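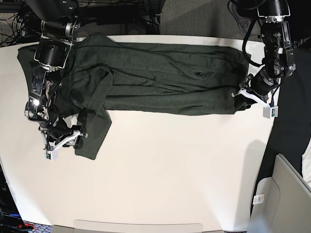 Parviz Azimi objected that the care label wording carried over from the February meeting still told the wearer to dry flat without saying at what point to reshape the garment, and asked that the draft go no further until this was corrected. The chair agreed to take the matter first, ahead of the published agenda.

KNITWEAR CARE LABELING WORKING GROUP
Minutes of the meeting held at the Skirkarmont office, ground floor conference room

Care label wording

The group had before it the second draft of the label text for heavy-gauge knits. It was noted that the drying instruction and the reshaping instruction had been separated in editing, and that the second had then been dropped for length. Members discussed whether reshaping belongs on the sewn-in label or on the hang tag. The view of the meeting was that hang tags are discarded at first wear and should carry nothing the owner will need later.

Agreed: the instruction will read "Reshape while damp. Dry flat." The two sentences are to be kept on one line. The line "Do not wring" moves up to follow the wash temperature.

Parviz Azimi withdrew the objection on that basis.

Approval of previous minutes

The minutes of the February meeting were approved with one correction. Under "Fiber content," the words "as supplied" are to be replaced by "as tested."

Matters arising

The question of whether rib trims should be declared separately from the body fabric was held over. A written opinion has been requested and has not been received.

The revised glossary was circulated before the meeting. The entry for "felting" was accepted. The entry for "relaxation shrinkage" was sent back for a clearer distinction between the change that takes place on first wetting and the change that continues under agitation. It was suggested that the glossary give the test condition alongside each term, and the editor will try this on a few entries before the rest are changed.

Wash trial, Dudano yarn

The trial report was taken as read. Panels in Dudano yarn were put through 3 wash cycles and measured after each one, in length and in width. Length change was within tolerance throughout. Width change was within tolerance after the first cycle and outside it at the end of the trial. The report attributes this to the tension at which the panels were knitted. One member considered the attribution premature and pointed out that no panel at a looser tension had been included for comparison.

It was further noted that the panels had been dried on racks in the corridor and that the conditioning period before measurement was not recorded. The meeting accepted that the figures could be used for planning and could not be cited on a label or in correspondence with retailers.

Agreed: the trial is to be repeated with panels at both tensions, conditioned in the test room, with the conditioning period entered on the sheet.

Mill report, Hosseinzadeh

Hosseinzadeh has confirmed that it can supply 300 pieces from a single dye lot for the wear study. Delivery will be in 2 shipments. The meeting asked that cartons be marked so that the shipments can be kept apart on arrival, in case finishing differs between them. The mill has asked whether pieces should be steamed before packing. After discussion it was decided that they should be packed as they would be for ordinary sale, and that any steaming normally done should be done here too.

The mill's question on replacement of pieces damaged in transit was referred to purchasing.

Records

The measurement sheets are still being typed by hand into Asum, and the entries for collar width and cuff width have been transposed in several places. A fixed column order was proposed and accepted. Existing entries will be checked against the paper sheets before any are corrected, and the paper sheets are to be kept until the wear study closes. Access to edit locked records will be limited to the records clerk.

Consumer inquiries

The main subject of inquiries was again pilling. The standard reply recommends a fabric comb and turning the garment inside out before washing. Members asked that the reply also say that pilling usually lessens as loose fiber is removed, and that a garment should be folded for storage. Hanging was mentioned in several inquiries as the cause of lengthened sleeves. The reply will be revised accordingly and shown to the group before use.

Actions

Label text, third draft: Parviz Azimi
Repeat wash trial, both tensions: test room
Carton marking request to Hosseinzadeh: purchasing
Column order in Asum: records clerk
Revised reply on pilling and storage: inquiries desk

Other business

None was raised. The next meeting will be held at Skirkarmont at 3 p.m., on a date to be set when the first shipment has been received.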